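The Enard Road House

Reet Hunt got to Zestside on the last bus and walked the rest of the way with her bag on her shoulder. Her aunt's house was number 162, at the far end of Enard Road, past the feed store and the church with the boarded window. The key was under the third brick, where the lawyer had told her it would be.

She had not been inside for 19 years. The hall smelled of coal and old coats. Somebody had turned the power off at the box, so she found a candle in a drawer, lit it, and went from room to room to see what was left.

Most of it was left. Her aunt Iolanda had not been a person who threw things out. There were jars of buttons, a stack of seed catalogs, and a piano with a bedsheet over it. Reet pressed one key through the sheet and it made a dull sound.

In the morning Salim Koech came by from across the road. He was older than she remembered, and he had brought bread.

"You're selling," he said.

"I have a buyer. He wants it empty by the 25th."

"Who is he?"

"A man named Lumenta. Irfan Lumenta. He owns the Wamon Hotel."

Salim put the bread on the counter and looked out the back window at the pear tree. It had come up crooked and it leaned on the shed.

"She wrote to you," he said. "I took the letters to the post office for her. After her hands got bad I wrote them for her too."

"I know. I recognized that it wasn't her writing."

"You never wrote back."

"No," Reet said.

He stayed a while anyway. They carried the seed catalogs out to the porch and tied them in bundles. He told her the shed roof had gone in a storm in May, and that Iolanda had stood in the yard in her nightgown telling him how to lay the tarp. Reet laughed at that, and then she had to go and stand in the pantry for a minute.

On the pantry shelf was a biscuit tin, and in the tin were her own school reports, a baby tooth in wax paper, and an envelope with her name on it. It held $50 and a note in Salim's square handwriting. The note said the money was for the bus, if she wanted to come.

She read it twice. Then she put it back and closed the lid.

"When did she have you write this one?" she asked him.

"The last winter."

"Why didn't you mail it?"

"She said to wait. She wanted to think about how to put it." He pulled the string tight on a bundle. "I thought she put it fine."

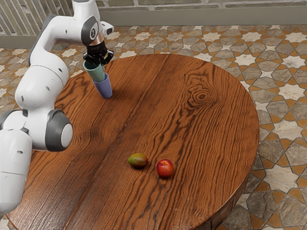 The kitchen was the last room Reet packed. She had left it because it was the room where they had had the argument, the two of them on either side of the table, and her suitcase already in the hall. The table was still there, big and round and wooden, too wide to go through the door. On it stood the two plastic cups they used to drink from, the teal one pushed down inside the lavender-blue one, the way her aunt always put them away. The teal had been Reet's. She tried to pull them apart and they stuck, so she ran hot water from the kettle over the outside one and tried again, and this time they came loose in her hands.

She made tea in both of them and took them across the road.

Salim was on his step. He took the blue one without saying anything about it. A truck from Lumbantobing went by with a load of gravel, and they waited for the dust to settle.

"What happens to the tree?" he said.

"He's going to take it down. He wants parking for the hotel staff."

"Did you sign?"

"Not yet. Ehab Ashour has the papers in his office. I'm supposed to go in tomorrow at ten."

Salim drank his tea. It was too strong, and she saw him make a face — her aunt had made it the same way.

"The pears will be ready next week," he said. "They don't keep. If someone doesn't pick them, they go to the wasps."

"How many are there?"

"Enough that I'd need help."

She looked back at the house. She had left the kitchen light off and the front door open, and from where she sat she could see straight down the hall to the yard.

"Do you have a ladder?" she asked.

"It's in your shed," he said. "Under the tarp."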